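Drarnska Housing Cooperative
Members' Newsletter
3 November 2025

Shared Kitchens and Common Rooms: Revised Terms of Use for the Winter Period

The Board approved revised terms of use for the shared kitchens and common rooms at its last regular meeting. The terms apply to all residents of the Rurkov and Flendik buildings and replace the version distributed in August. Residents who hold a printed copy of the earlier version are asked to discard it. The new text has been delivered to every mailbox and is posted beside the mailroom door in each building.

Most of the provisions are unchanged. The sections that follow set out those that differ from the August version, together with several matters on which the office has received repeated inquiries.

Hours

The shared kitchens are open to residents from early morning until 10 p.m. The common rooms close at the same hour, except where a later closing has been granted in writing for a particular event. Cleaning of the kitchens takes place before opening, and the doors remain locked until it is complete. Residents whose work schedules require access outside these hours may apply to the office for a night key. A deposit is payable on collection and is refunded when the key is returned.

A night key is issued to a named household and may not be lent. The Board considered a proposal to replace the keys with an electronic system and has deferred the matter until the budget for the coming year has been settled.

Reservations

Reservations for the larger common room in the Rurkov building continue to be made through the office. A household may hold no more than 2 reservations at any one time. Reservations may be made up to 8 weeks in advance. Requests that arrive earlier will be returned, and the household will need to apply again once the period opens.

Several residents asked whether the shared kitchen may be reserved for exclusive use. It may not. A household holding an event in the common room has the use of the kitchen on the same footing as every other resident, and should plan its cooking accordingly. Large quantities of food are best prepared at home and brought down shortly before the event begins.

Cancellations should reach the office at least two working days before the reserved date. A household that fails to use a reserved room on more than one occasion without notice may be asked to wait a full month before reserving again.

Appliances, Glassware and Crockery

Appliances in the shared kitchens belong to the cooperative and are to remain where they are installed. Residents are asked to leave the counters clear after use, to empty drip trays and filters, and to report any fault on the sheet kept inside the pantry door. Please do not attempt repairs. The service agreement with Dhanial covers all fixed appliances in both buildings, and it is void for any unit that has been opened by another party.

Cups, bowls and glass containers are shared property as well. They should be washed, dried and returned to the cupboards on the same day. Items left on the counters overnight will be put away by the cleaning staff, who cannot be held responsible for breakage. Privately owned dishes should carry the apartment number on the underside.
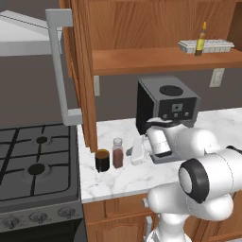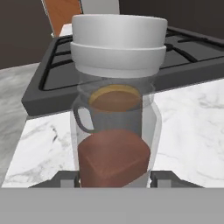
A coffee machine on a marble countertop; two white bowls on the rim of a tall glass container, with a gray mug inside.

Refrigerators and Food Storage

Each participating household has the use of one marked shelf section in the refrigerators. Food should be labeled with the apartment number and the date on which it was placed there. Unlabeled food is removed at the end of each week. Labeled food is removed once it has plainly spoiled, or when the household has not responded to a written reminder.

Freezer space is limited and is assigned by the office on request. The waiting list for the Flendik building remains open. Households that no longer need their section are asked to give it up promptly so that it can be reassigned before the holidays.

Raw meat and fish are to be kept in closed containers on the lowest shelf. Open cans may not be stored in the refrigerators. Large serving platters may be kept there for a single night, provided they do not displace the food of other households.

Waste and Recycling

The municipal collection schedule has changed for the winter. Paper and cardboard are now collected every second week, and residents should flatten all boxes before placing them in the bins behind the Flendik building. Boxes left beside the bins are not collected and have on several occasions blocked the access path.

Glass is to be taken to the containers at the street entrance between 8 a.m. and 8 p.m. Residents of the ground floor apartments have written to the Board concerning late use of these containers, and the cooperation of all households is requested.

Cooking oil must not be poured into the kitchen sinks. A sealed drum is provided in the basement of each building. The drain work carried out in August was made necessary by a blockage of hardened fat in the Rurkov building, and the cost was met from the common maintenance fund.

Maintenance Fund

The Board has set aside 4000 dollars from the maintenance fund for improvements to the shared kitchens during the winter period. The first item to be funded is the replacement of the extractor hood in the Flendik kitchen. Worn cupboard hinges in both buildings will be replaced at the same time. Any sum that remains will be applied to lighting in the basement corridor.

The work in the Flendik kitchen will require its closure for several days. Notice will be posted on the kitchen door and at the building entrance. During the closure, residents of the Flendik building may use the Rurkov kitchen during ordinary hours, and Rurkov residents are asked to make room for them in the evening.

Results of the Resident Survey

The office received completed survey forms from 87 households. The Board thanks all those who took part. The opening hours drew the largest number of comments, followed by noise in the stairwells and the condition of the laundry room. A written summary may be read at the office during business hours and will be attached to the papers for the annual meeting.

A number of respondents asked for a second set of drying racks in the Flendik laundry room. These have been ordered. Other respondents requested that the common room be made available for children's birthday parties on the same terms as other events. The Board confirms that this has always been permitted. The reservation form has been reworded to make the position plain.

The suggestion that the rear garden be opened for winter storage of bicycles was not adopted. The garden path serves as an emergency exit and must be kept free at all times. Bicycle spaces remain available in the basement of the Rurkov building, and applications may be made on the usual form.

Questions and Objections

Residents may submit questions regarding the revised terms to the office in writing. Objections to a particular provision should state the provision concerned and the change requested. They will be placed before the Board at its next regular meeting, and a written reply will be sent to the household.

Copies of the terms in large print are available from the office on request.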